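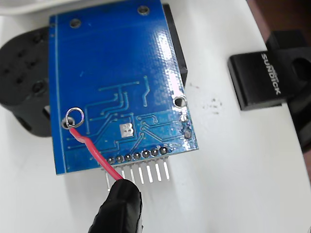
4.2 Leadership change and the supplier base

When a founder steps back from a hardware firm, the people who feel it first are often the small suppliers, and we were lucky that so many of them were willing to sit down and talk with us. Modasus bought from 93 such firms in the June its chief executive, Lindiwe Tshabalala, handed over to Gordon MacDonald. Much of what they sold was plain, everyday stuff, such as the blue circuit board in Figure 4, with its row of seven solder joints along the bottom edge, and orders for parts of that sort hardly moved. Custom work was another story, and at Clakach new contracts sat unsigned for around four months while everyone waited to learn what the new man wanted. Two owners told us, quite kindly, that they had simply missed having someone to call.

Figure 4. Underside of a circuit board.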